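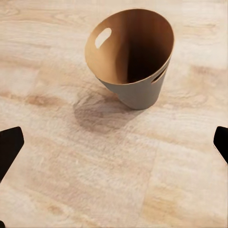
Farnell Health Opens Patient Access to Visit Notes and Care Plans at All Zomville Clinics

ZOMVILLE, 2025-04-10 – Farnell Health today announced that patients at every one of its clinics in Zomville and Plostby can now read, comment on, and help prepare the notes and care plans that result from their visits. The service, called Nicholas, is available at no charge to all registered adult patients and to the parents or legal guardians of children under Farnell's care.

Nicholas brings together three parts of a medical visit that Farnell patients have until now handled through separate channels: the questions they are asked before an appointment, the written record of what was discussed, and the instructions they take home. Patients may use the service on a phone, tablet, or home computer. Those who prefer paper may request the same materials at the front desk or by mail.

"Our patients have told us that they leave the exam room with good intentions and then cannot remember half of what was said," Farnell Health said in a statement. "They should have the same page in front of them that their doctor has, in words they can use, and they should be able to tell us when we have something wrong."

How the Service Works

Two days before a scheduled visit, patients receive a short set of questions. They are asked what they most want to talk about, whether any medicines have changed, and whether anything has made it hard to follow their current plan. Answers go directly to the clinician's schedule view and are reviewed before the patient is called in.

After the visit, the clinician's note is released to the patient once it has been signed. Each note now begins with a plain-language section listing the reason for the visit, what was decided, and what happens next. The full clinical note follows. Patients may mark any line with a question or a proposed correction. Clinic staff will respond to each marked item in writing, and any change to the record will be made by the clinician who wrote the note or by a supervising physician. The patient's comment stays on file whether or not the record is changed.

Care plans for long-term conditions, including diabetes, high blood pressure, asthma, and heart failure, are handled in a similar way. The patient and the care team set goals together during the visit, and both can see the plan afterward. Home readings, such as blood pressure or blood sugar, may be entered by hand. Readings outside the range set by the clinician are sent to the nursing desk during business hours. Nicholas is not monitored at night or on holidays and should not be used in an emergency. Patients with urgent symptoms should call 911.

Results of the Plostby Pilot

Farnell tested the service at its Plostby clinic before extending it to other locations. A total of 900 patients enrolled. At the close of the pilot, 96 percent of those who answered a follow-up survey said they wanted to keep access to their notes. Thirty-one percent had marked at least one line with a question or correction during the pilot period. Most of the corrections dealt with medicine lists, family history, and the dates of past procedures.

The pilot also led to several changes. Patients reported that the first version of the pre-visit questions was too long, and it was shortened. Abbreviations commonly used by clinicians are now spelled out in the plain-language section. Lab results, which were first posted as a single table, are now grouped by the type of test, with a short explanation of what each test measures.

Clinicians at Plostby asked for more time to review patient answers. Farnell has adjusted appointment schedules at participating clinics to allow for this review and will continue to study the effect on visit length. The survey was voluntary, and the pilot was not designed to measure changes in health outcomes. Farnell plans to examine missed appointments, prescription refills, and calls to the nursing desk as part of a longer review beginning in July.

Privacy and Shared Access

Information in Nicholas is part of the patient's medical record and is protected under the same federal and state laws as the rest of that record. Patients sign in with a password and a one-time code. Farnell does not sell patient information and does not permit advertising within the service.

Adult patients may give a family member or caregiver access to all or part of their information. A caregiver may be allowed, for example, to see appointments and medicines without being able to open visit notes. Access can be changed or ended at any time by the patient, either online or by completing a form at the clinic. Certain notes may be withheld where the law allows or requires it, and patients will be told when this has occurred.

Access for teenagers follows state rules on confidential care. Parents and guardians with questions about the records of a minor should speak with their clinic before enrolling.

Help With Enrollment

Current patients will receive an enrollment letter by mail. The letter contains a personal code that is needed the first time a patient signs in. Patients who have moved should update their mailing address with their clinic. New patients will be offered enrollment at check-in.

Staff at each clinic have been trained to help patients set up an account, and help is also available by phone. Enrollment materials and pre-visit questions are offered in English and Spanish. Visit notes are written in English, and interpreter services may be requested at no cost to review them. Large-print copies are available at every location.

Enrollment is optional. Patients who choose not to take part will receive the same care, and they keep their existing right to request copies of their medical records.

About Farnell Health

Farnell Health provides primary care, pediatrics, and outpatient specialty care to residents of Zomville, Plostby, and the surrounding communities. Its clinics accept most major insurance plans and offer a sliding fee scale for patients without coverage.

Media Contact

Farnell Health
Office of Communications
Zomville

Patients seeking help with enrollment should contact their clinic directly. The communications office does not have access to patient records.

###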